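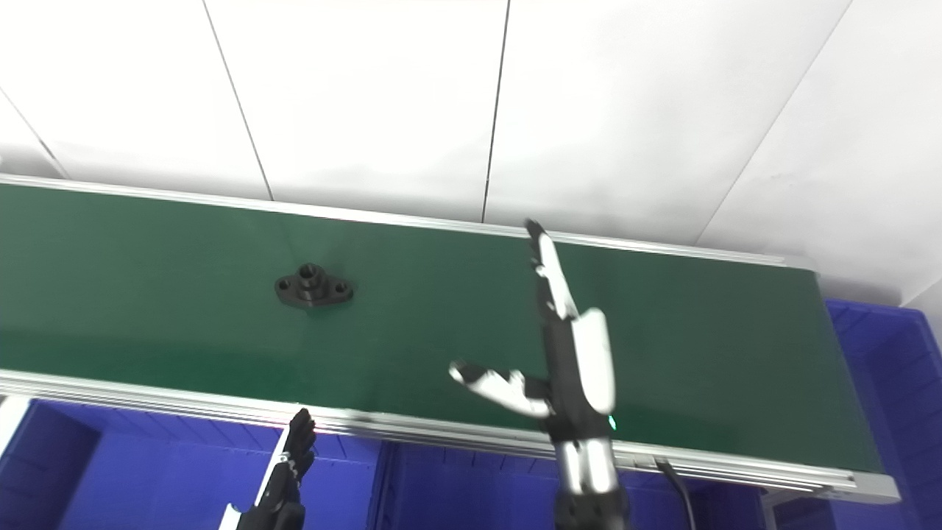

Londov makes flanges, and has made little else for 30 years. The firm takes up one long unit behind a tyre depot, and most of what leaves it would fit in a coat pocket. The part it sells most of is a bearing flange with two ears, the sort that bolts to a flat plate and holds the end of a shaft. There is one on the green belt, black, with the raised boss in the middle and a pair of holes through each ear. Debora Colombo, who runs the inspection end, calls them bats.

The belt was her idea. Parts used to come across from the machining side in trays, stacked four deep, and the boss of one would mark the face of the next. "You'd get a ring on it," she says. "Tiny. But the customer runs a fingernail over it and sends the lot back." In her worst month 72 parts were returned from a single order, all of them the right size and all of them scratched.

She asked for a matte surface and she asked for green. Black parts vanish on a black belt, and the first sample, a white one, looked grey after a fortnight of oily fingers. Gertraud Pfister, who had bought the old trays, took some persuading over the price. She now says she would have paid it sooner if anyone had shown her the cost of the returns on one sheet of paper.

The checks themselves have hardly changed. The bore is gauged first. Then come the holes in the ears, then the underside, which has to sit flat. A flange that rocks on the plate goes back to machining with a paper tag through one of its holes. Colombo writes the tags in pencil so they can be used again.

Bins are a sorer subject. The blue plastic ones are tough and easy to wipe out, and everyone in the building wants them. Abena Issahaku in packing lost 11 over one summer and found most of them in the paint store, full of rollers. Hers now have a P scratched inside the rim.

Packing is done by hand, six flanges to a carton, with waxed paper between them. The cartons come from Dankwa, who deliver before eight in the morning and will not come up the ramp if it has been raining. On those days Issahaku takes the trolley down to the gate and brings them up herself.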